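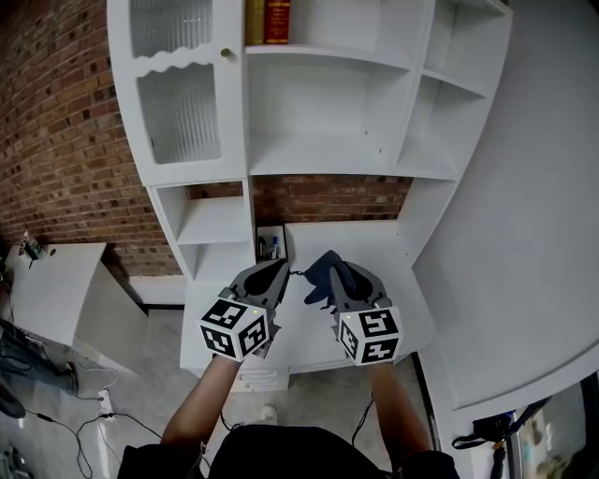 Figure 3. One instant from the head camera during a cloth episode in the home set. The operator holds both grippers over the desktop, with a dark navy cloth pinched in the right-hand one. The marker cubes below the jaws are used for the pose estimate described in Section 4.2.

4. Collecting demonstrations in furnished rooms

4.1 Why we left the lab

Our first policies for handling cloth were trained on a bare table in the lab, and they did very well there. Then we moved the arm to a furnished room and the success rate fell sharply. Shelves got in the way of the elbow, desks were the wrong height, and the cloth snagged on edges that our table simply did not have. We wanted demonstrations that had all of this in them from the start, and we wanted them without carrying a robot up anybody's stairs.

Hand-held grippers make this possible, and we are still delighted by how much they change the pace of the work. A person puts on the head camera, picks up a pair of Prendetti grippers and gets on with the task. The jaws share their geometry with those on our two-armed robot, so what the operator manages to grasp is, in most cases, something the robot can grasp too. The Fundisum set gathered in this way holds more than 700 episodes from 43 rooms, all of them lived in or worked in, and none tidied for our benefit.

4.2 Recovering the gripper poses

Each gripper carries a cube printed with square fiducial markers. At the start of an episode we look for the cubes in the head camera's view, correct for the strong bend of the wide-angle lens, and solve for the pose of each cube using every marker that can be read. Having several faces helps a great deal. When the wrist turns and one face is lost, another usually comes into sight, and the track carries on without a jump.

The hard moments are those when a cube passes behind the edge of a shelf, or when the cloth itself swings across it. For short gaps we fill in the path with a smooth curve fitted to the frames on either side. Gaps of more than 2 seconds are cut, and the episode is split at that point. We tried keeping the long gaps and letting the smoother guess, and the policy learned some very odd wrist movements as a result -- we do not recommend it.

Head motion has to be removed as well. People look where they are about to reach, often well before the hand moves, so the raw path of a gripper in the camera view mixes two motions together. We estimate the camera's own movement from fixed features of the room and express both grippers in a frame attached to the work surface. Brickwork turned out to be a gift for this step, as it offers plenty of sharp corners even in dim light. Large plain white panels are much less helpful, and rooms full of them account for most of our discarded episodes.

4.3 The cloth task

The operator picks up a cloth with one gripper, carries it clear of the surface, takes a second corner with the other gripper, and lays it out flat. We chose this task for its awkward middle. Once the cloth is lifted it hangs in folds, and finding a second corner calls for small, patient movements that are hard to script. Operators were given no set path and no time limit. Some shook the cloth open, some drew it along the desk edge, and a few invented a neat trick of lowering it until the bottom corner spread out by itself. All of these styles are kept in the training data.

4.4 Result

We compared a policy trained only on lab episodes with one trained on the home set, using the same network, Pugh, and the same training budget. Each was run 40 times in a room that neither had seen, with the cloth placed afresh for every run. The home-trained policy finished the task far more often, and the gain was largest in runs where the cloth began close to a shelf support. This was the very case that had sent us out of the lab, so we were thrilled to see it.

The failures are worth a look too. Most came at the second grasp, where the policy closed on a fold instead of a corner and then laid out a cloth doubled over on itself. Adding the Clanomano touch signal to the jaws reduced these errors in early trials, and Section 5 takes up that work.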